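Getting set-in deodorant marks / smell out of black hoodies?

Posted in Laundry & Clothing Care

kgowda84
so I have way too many black hoodies and jackets and they all go the same way. fine for a year, then gray-ish and kind of crunchy under the arms, and the smell comes back ten minutes after I put one on

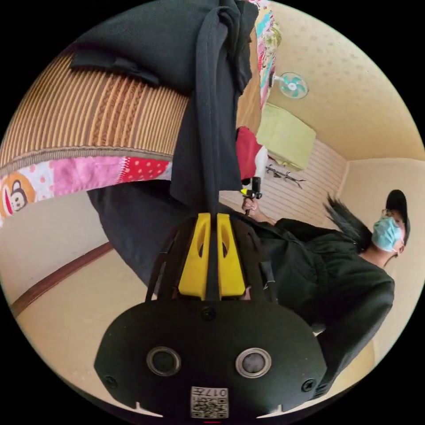
I've been washing warm, regular liquid, normal cycle. Tried doubling the soap, made it worse I think?? They feel sort of waxy now. Don't want to toss them, two were not cheap. What works on black without bleaching it out
- Keerthana

Palacios_H
Doubling the soap is your problem. Waxy = detergent build up. Run it twice with NO soap, warm, and look at the water halfway through. If it's sudsy you have your answer.

After that use like half of what the cap says. The cap is a lie.

teresa.w
White vinegar in the rinse. One cup. Have done this since my kids were in soccer and it gets the smell every time. Inside out, always inside out.

Palacios_H
Vinegar is hard on the rubber seals, my repair guy won't shut up about it. Once in a while fine, every load no

teresa.w
My machine is 2 years older than my youngest and he drives now. Seals are fine.

Yetunde N
Jumping in bc I did this for a living for a while (hotel laundry, staff uniforms, all black naturally). Vinegar isn't going to do much for deodorant. The gray stuff is mostly wax and aluminum salts from the antiperspirant plus body oil. You need something that cuts grease first.

What we did:
Turn inside out. Plain dish soap on the armpits, dry fabric, not wet. Rub it in with your fingers, wait 20 min or so. Then soak in warm water with an enzyme detergent, couple hours, overnight if it's bad. Then wash as normal, small dose. Hang dry.

Don't put it in the dryer until the smell is gone. Heat just sets it and you start over.

kgowda84
dryer every time, oops. so that's probably why

does the soak pull the dye? one of them is already going sort of brown at the cuffs

Yetunde N
A little, first time. Do it alone or with other black stuff. Brown cuffs is more likely sun or bleach from somewhere, cleaning spray, toothpaste even. Soak won't fix that, you'd have to redye.

chathu_g
Redyed three of mine in July with Trandomska black, the powder one. Cotton came out great, the stitching did NOT because it's polyester, so now I have a black hoodie with gray thread all over it. Kinda like it tbh

What are yours made of OP? Matters a lot

kgowda84
ok went and read tags. two are cotton/poly, one all cotton, the jacket is 100 polyester and thats the smelliest by a mile

chathu_g
Yeah polyester holds on to oil like crazy. That one gets the long soak

slowspin
Nobody's mentioned oxygen bleach? It's color safe. Used Kiltach powder on black jeans for years, no fading

teresa.w
"Color safe" on black, I would not. Ruined a good cardigan that way, went a sort of rust color across the back.

slowspin
was the cardigan wool? bc it says not for wool right on the tub

teresa.w
It was a blend.

Palacios_H
so yes

teresa.w
Some wool. It was still mostly acrylic. And it should say so in bigger letters.

Yetunde N
Both kind of right. Oxygen powder is OK on most black cotton if you dissolve it all the way first. The spots come from dry powder sitting on the cloth. Test inside the hem. I'd still go enzyme first, cheaper too.

slowspin
fair, I always dissolve it in a jug first. should have said

kgowda84
Update, Monday night. Did the dish soap + soak on the jacket and one hoodie. Water was DISGUSTING, like weak tea. Jacket smells of nothing now, hoodie is maybe 80% there, still a little stiff on the left side. Going again tomorow.

Also did Hugo's no soap wash on the rest and yep, suds. Lots of suds. From no soap

Palacios_H
told you. cap is a lie

chathu_g
Stiff side, try an old toothbrush with the dish soap, go gently or it pills

teresa.w
And then vinegar.

kgowda84
lol ok ok one cup, just once. Will post how the second hoodie comes out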